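Jisow notebook: mugs into the rack, two arms

Back on the mugs, and I'm pleased to say my wrists hurt less than last week. We lowered the leader arms a bit so my elbows can rest on the desk, and what a difference! I'd been driving with my shoulders up round my ears and then wondering why every approach came out wobbly.

The plan for Jisow is still 400 demos of mugs going into the dish rack, all driven by hand from the leader arms, with the tan cup allowed to stand about on the table and get in the way. I did 30 in this sitting and threw out the ones where I dithered. My limit is 60 seconds from first movement to letting go. Past that I'm usually just hovering and thinking, and I don't want the policy learning to hover and think.

The big patterned mug is the hard one. It's glossy, it's fat, and one gripper on its own never feels like enough to me, so I've been bringing both in while it's on its side: left at the left end, right coming in from underneath. When it goes well it feels lovely, a bit like turning a baby over. When it goes badly both arms push at once and the motors grumble. What helps is to stop one hand completely while the other closes. I keep saying "hold" out loud to myself, which must sound odd from the corridor.
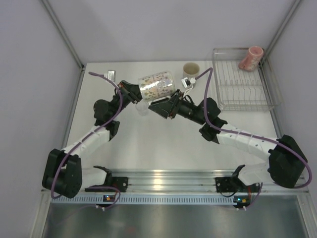

Driving off the wrist views

I tried a batch looking only at the wrist feeds on the monitor, no peeking at the table. If I can't do it from what the policy gets, it isn't very fair to expect the policy to manage. Much harder than I'd hoped (I'd got into the habit of leaning over for a look without noticing).

The trouble is how much of the view a mug takes up once you're close. With the pink one bottom-up to the camera I had the foot ring, the scuffs on it, half a logo and the end of "dishwasher safe", and hardly anything else. Good to know about the dishwasher, I suppose, but no help in finding the rack! You get the two fingers along the bottom and a bit of pale background either side, and you have to remember where everything was. The overhead-ish fixed view has to stay in the inputs. I'd been tempted to drop it to make the files smaller and I've gone right off the idea. 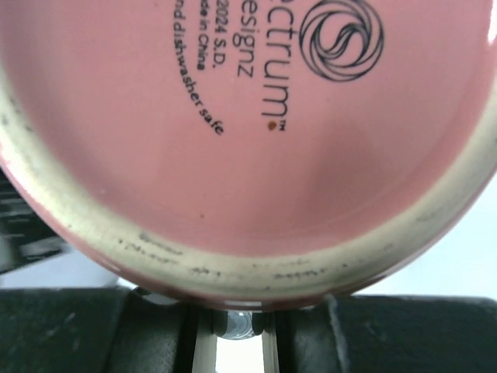 Settings, before I forget

Plovirum now starts recording on the foot pedal, so there's no more dead time at the front while I scramble for the keyboard. Leader gripper springs: softer ones on both sides. Episodes from 21 onwards use the softer springs, earlier ones don't, and I've put that in the notes field. Please don't mix them without checking.

Still to fix: there's a small lag on the right leader when I twist quickly. Might be the cable, might be me. Ahn profile is loaded for both arms, don't swap it back.

Next up is the light blue mug, right arm only. Pick it up lying on its side, opening to the left, lift it only a little and turn it late. The left arm stays open over the middle of the table and keeps out of it. 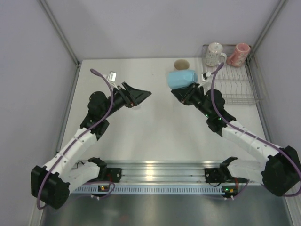
Trunow, September

Came back to the blue mug after a few days on other things and my hands had forgotten all of it. First few were dreadful, elbow swinging wide, grip too near the rim. Then I slowed right down and it came back. I think a warm-up should be a rule for whoever drives: a handful of throwaways with recording off, then start.

Question for the next person on the rig: do you turn the mug before you reach the rack or over it? I've been doing a mixture and I suspect that's bad. I'd like us to choose one and stick to it, and my vote is over the rack. Write yours underneath, and put the pedal back on the left when you're done.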